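HOSP 214: Kitchen Tools and Materials
Handout 5 - Scrapers, Turners and Spatulas
Instructor: Begoña Escobar
Lab assistant: Nghĩa Phan

Read before lab. Bring the handout with you, along with the care sheet from Handout 4. The tasting portion of lab has moved to next week.

1. Where we left off

Last time we covered knives and boards. The main point was that the surface and the edge wear each other down, and that you choose one with the other in mind. The same is true of spatulas and pans. A steel turner on a coated pan will ruin the pan. A soft scraper on a cast iron griddle will get nothing done, and the blade may be damaged by the heat.

A note on words. In American kitchens "spatula" covers at least three tools: the flexible scraper used in bowls, the flat turner used under food, and the narrow metal blade used for icing. In this course we say scraper, turner and palette knife. "Spatula" is fine when you mean the whole family. Recipes from other countries may use "fish slice" for the turner.

2. Parts of the tool

Head (or blade). The working end. Look at thickness, stiffness and the shape of the corners. A scraper with one square corner and one round corner can reach the bottom edge of a straight pot and also follow the curve of a bowl.

Neck. The join between head and handle. Most failures happen at this point. In a two-piece tool the head is pushed or molded onto the end of the handle, and food gets into the gap. In a one-piece tool the outer layer runs the full length over a stiff core.

Handle. Length matters more than most students expect. A short handle gives control in a small bowl and puts your knuckles in the sauce in a stockpot.

Hanging hole. Common on home tools and less common on commercial ones, which are usually kept in a bin or a crock. If the hole goes through a soft outer layer, check inside it for trapped residue.

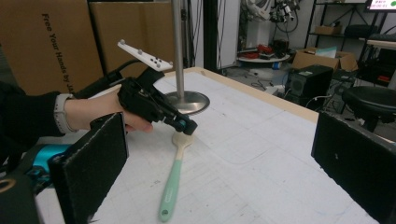 Fig. 5.1. Spatula with a pale green handle and cream head. Note the hanging hole at the end of the handle.

Color is worth a word. Some kitchens use handle color to separate raw meat, dairy and allergen work. There is no single system that every kitchen follows, so learn the one posted where you work. At home, color means nothing beyond taste, and a tool in two colors may be either one-piece or two-piece. Check the neck with your fingernail.

3. Materials

Natural rubber. The older scraper material. Very flexible and good at wiping a bowl clean. It softens with heat, picks up smells from garlic and onion, and cracks with age. Keep it for cold work.

Silicone. Handles much higher heat than rubber and does not stain as easily, though tomato and turmeric will mark a light one. Quality varies a great deal. Use the temperature printed by the maker, and if there is none, treat the tool as a cold one until you find out.

Nylon. Stiff and cheap, and safe on coated pans. The weak point is heat. A nylon turner left resting in a hot skillet will curl at the front edge. Once the edge has melted, throw the tool out.

Wood. Stiff, gentle on pans and slow to conduct heat. It should not soak and should not go in the dishwasher. A rough wooden edge can be sanded and oiled. Many commercial kitchens do not allow it, so ask first.

Stainless steel. The best choice for griddles, sheet pans and anything that has to be lifted cleanly. Never use it on a coated surface.

Temperatures. Thu Huỳnh asked in the last section for a number to remember. The one used in our lab exercise is 271 degrees C for the griddle surface at its highest setting. That is well above what we allow any soft tool to touch. Steel only at that station.

4. Matching tool to task

Folding egg whites into batter: wide, flexible scraper with a thin edge. Cut down through the middle, sweep along the bottom, bring it up the side. Turn the bowl a little each time.

Scrambled eggs, low heat: silicone scraper, medium stiffness. Too soft and it slides over the egg that has set on the bottom.

Pancakes: thin turner, wide enough to hold most of the pancake. Nylon or silicone-edged on a coated pan, steel on a griddle.

Fish fillets: long slotted turner with a slight bend. Slide it under in the direction of the grain.

Caramel and sugar work: silicone only, one-piece only. Sugar at this stage is hot enough to cause a serious burn, and a head that comes loose in the pot is a hazard. The lab rule is that you pull-test the head before you light the burner.

Getting the last of a sauce out of a jar: narrow scraper with a long handle. Kgomotso Pillay's section weighed what was left in jars emptied by spoon and by scraper. The spoon group left an average of 40 grams per jar and the scraper group left 16. On a single jar that is small. Over a week of service it shows up in food cost.

5. Care

Wash by hand in hot soapy water unless the maker says otherwise. Take two-piece heads off the handle, wash both parts, and let them dry apart overnight. Putting them back together damp is the usual cause of a sour smell.

Greasy film on silicone: soak in hot water with dish soap, scrub with a paste of baking soda, rinse. If it still feels slick, repeat once.

Do not store soft tools in a drawer with graters, peelers or knives. Small nicks in the edge tear further with use, and the pieces end up in the food. Look along the edge under good light before each shift. Any tool with a tear, a melted patch or a loose head goes in the discard box by the door and gets written on the sheet.

6. Lab task

Work in pairs. Each pair takes four tools from the bin and fills in the chart: type, material (if you can tell), one-piece or two-piece, stiffness from 1 to 5, condition, and two tasks you would use it for. If you can't tell the material, write "unknown" and say what you would need to find out. A guess with no reason gets no credit.

Then do the bowl test. Put 317 grams of the prepared batter in a medium steel bowl, empty it with your chosen scraper using no more than ten strokes, and weigh the bowl again. Tare first with the empty bowl. Write down the stroke count even if you finish early. Repeat with the stiffest tool in your set.

Efua Osei will check the scales at the start of lab. If yours drifts, swap it and put your initials on the tape.

Charts are due 21st February at the beginning of class, on paper. Late charts lose one point per day.

7. Questions to think about

Why would a kitchen buy two-piece scrapers at all, given the trouble at the neck? Think about cost and replacement heads.

A cook uses one scraper for both curry and whipped cream. It has been washed properly between uses. What problems could still come up?

Your stiffness scores will not match your partner's. How could the class agree on what a 3 feels like?

Reading for next time: Chapter 6, whisks and mixers, through the section on wire gauge. Skip the part on stand mixer repair. We will do that in the second half of the term with the old machines from the Cikier bakery.

Office hours are unchanged. If you missed the knife practical, see Nghĩa to set up a time before the whisk lab.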